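Notebook, packing room
28/02/2026

Blue crates: inspection and cleaning before the Golberg stock move

Background

The blue crates came over with the rest of the Cidater shelving lot and have been in use since without any real check. The Golberg move needs crates that stack square, carry small parts without losing them in the floor, and come off the stack without sticking. The stock sheet lists 2,940 pieces for the move, mostly sleeves and spacers in paper bags, so the floor condition matters more than it did when we only carried cartons.

Pulled one crate today and went through it on its own to settle the procedure. The others follow the same sheet.

Rim

Rim is thick and rounded, with a narrower lip stepping out along the outer side. The lip is the part to look at. It takes the knocks when crates are pushed along the shelf, and a chipped lip will catch the crate above it. Ran a gloved thumb along the full length, both directions. No burrs felt. Straightedge on the long side shows no gap I could get the 200 micron feeler into. Short sides the same.

Wiped the rim first with water and the mild detergent (Bråten, the diluted bottle, not the concentrate) and dried it with a lint-free cloth. Dirt on the rim ends up on the floor of the next crate up, so do the rim before anything else. Gloss is still good on the rounded face.
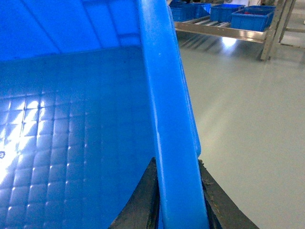 Floor

Floor is molded in a grid of small square cells with raised ridges between them. Good for stiffness, bad for cleaning. A flat cloth rides on the ridges and leaves the cells alone. Tried three things in order:

1. Cloth only. Picks up loose dust from the ridge tops. Cells unchanged under a fingertip.

2. Soft nylon brush, dry, worked along one grid direction and then the other. Brings dust up out of the cells but moves most of it toward the wall. Needs the vacuum right after, narrow nozzle, held just off the ridges.

3. Same brush with detergent, 300 ml per crate, left for 3 minutes, then rinsed and stood on its short side to drain. Best result by fingertip. Slow to dry, because each cell holds a drop.

Decision: step 2 for all crates, step 3 only where a fingertip still comes up gray. Do not put bags into a crate that went through step 3 until the next morning.

Light for inspection

The overhead light is a nuisance on this plastic. It throws a column of white glare down the floor, and inside that column the cells wash out, so any grit there is hard to find. Turning the crate a quarter turn moves the glare to a different part of the floor. Look once, turn, look again. Two looks are enough. Tried the hand lamp from low on one side and it only adds a second set of highlights on the ridges. Not worth carrying over from the bench.

Specks on the wall near the floor seam should be tested with a fingernail before anyone spends time on them. If a speck lifts, wipe it. If not, leave it and write "wall, fixed" on the sheet. Small white scuffs on the rim are acceptable and do not need a note.

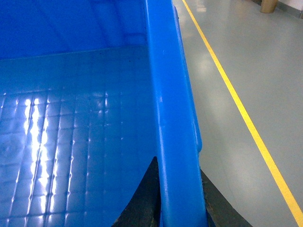

Accept / reject

Accept: rim and lip whole, floor flat on the bench without rocking, nothing loose in the cells.
Reject: crack anywhere in the lip, any ridge broken through, any smell of solvent.
Hold: stains that do not come off with step 3. Stack these by the door with a Grondico tag on the short side and they can go back to carrying cartons.

The crate done today is an accept.

Still open

Liner or no liner. A thin card on the floor would keep the smallest spacers out of the cells if a bag splits, and it makes counting at the other end easier. Against it: card slides on the ridges when the crate is tipped. Will cut one card to size and try it with a half load.

Order another soft brush. The present one is losing bristles at the corner, and a bristle in a cell is exactly what we are trying to get rid of.

Max stack height for filled crates not measured yet. Keep to three high until it is.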